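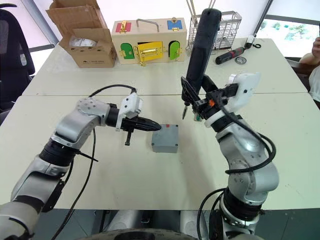 PRESS RELEASE | EQUIPMENT AND CAPITAL PLANNING

Jakham Sets Budget Plan for Two-Arm Assembly Stations at Engelbrecht Building

Plan puts tooling, spare parts and staff time in the same request as the robots

Jakham, a maker of small electrical control boxes, has approved a plan for buying robot assembly stations for its Engelbrecht building. The plan covers two stations, to be ordered one at a time. The order for the second will go out only after the first has been accepted by the production department.
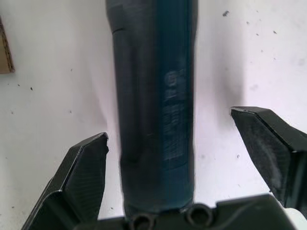

AVPORT, 14/10/2026 – The stations will be used for short-run work: placing enclosures, fitting lids and driving screws. Jakham builds many of its products in batches too small for a fixed line, and the company wants equipment that can be moved from one product to the next without a new set of machinery.

Last year the Engelbrecht building logged 1,364 hours of hand assembly on the product group covered by the plan. That number was used to size the purchase. Jakham does not expect the robots to take over all of those hours. Wiring and final inspection will stay with the current assembly staff, and no jobs are being cut under the plan.

Stesel, an integrator, will supply the first station and set it up. The contract includes the arms, grippers, wrist cameras, controls, guarding and operator training. Jakham will supply the tables, power and network connections and will pay for those out of its building budget.

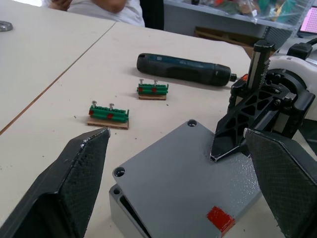

Gray enclosure between the gripper fingers, with two terminal block assemblies and a cordless screwdriver on the table.

Each station will carry a yearly allowance of $3,855 for parts and supplies. The allowance covers gripper fingers, cables, screwdriver bits, replacement batteries and printed fixtures. In earlier equipment requests these items were left to department budgets, where they were often approved late or charged to the wrong account. Under the new plan they are part of the purchase request and have to be priced before it is signed.

The request also has to list staff time for setup, part changes and cleaning. Departments must name the parts they intend to run, provide samples, and state how often they expect to change from one part to another. Requests that leave these lines blank will be sent back.
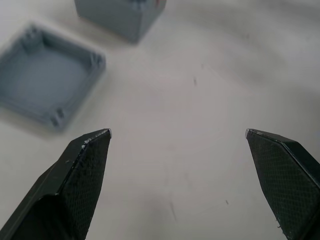 Gripper fingers get their own line in the plan. Jakham expects to change them more often than any other part of the station, and the shape that suits one enclosure may not suit the next. Fingers with pointed tips and a fine surface texture, like the black pair standing open over the white tabletop, will be bought in matched sets. Small pale specks can collect along the upper edges, so wiping down the fingers has been added to the start-of-shift checklist and its time is counted in the labor estimate. Open trays and closed boxes will be quoted as separate parts, even when they belong to the same product.

Acceptance of the first station will be based on the parts named in the request. Stesel will run the agreed parts on site, with Jakham operators loading the table, and any part that does not meet the agreed cycle time will be listed as open work before final payment is made.

Site preparation at Engelbrecht is already budgeted. Jakham plans to review the spending on the first station in July and decide then on the order for the second. If that order is delayed, the money set aside for it will stay in the equipment fund for the next budget year.

About Jakham
Jakham designs and assembles electrical control boxes and terminal assemblies for building and light industrial use. The company is based in Avport.

Press contact: Jakham Communications Office, Engelbrecht building, Avport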